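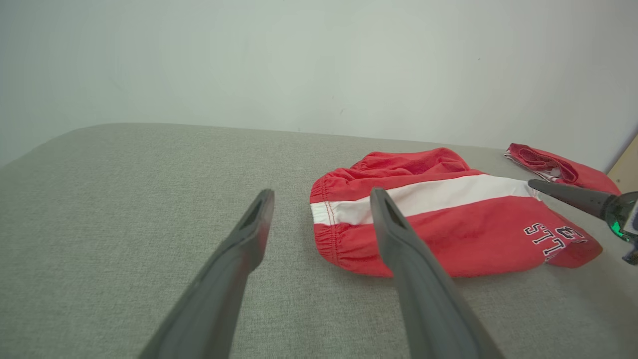
Kondmont Robotics Club
Minutes of the general meeting, Sun 3 November

1. Opening
The meeting opened at 2 p.m. in the upstairs room. Minutes of the last meeting were approved with one correction: the loan of the Sira controller runs through April, not March.

2. Laundry folding project
The folding group reported on its work with the two arms. Practice is still on the gray fabric surface against the wall, with red clothing. The shorts with the white stripe remain the hardest item. The group wants the left arm to take the waistband end while the right arm works from the other end of the stripe. Members discussed whether to start from a crumpled pile or from shorts already laid flat. Agreed to keep starting from crumpled – the Prindell rules require it.

The group has 24 recorded runs it is willing to keep. Older runs made before the wrist cameras were realigned will be deleted.

3. Gripper fingers
A longer finger was proposed. Two members objected that it would bump the other arm when both reach for the same garment. One test pair will be printed and tried on the left arm only.

4. Prindell entry
The entry form is done except for the team name. Vakulenko has offered spare motors at cost. Accepted. Entry number is 3006.

5. Budget
The limit for the year stays at $3000. A request for a second work light was put off until the next meeting.

6. Other business
Cables are to be coiled and hung up after each session. The room key goes back to the front desk, including on Sundays.

Meeting closed at 3:40 p.m.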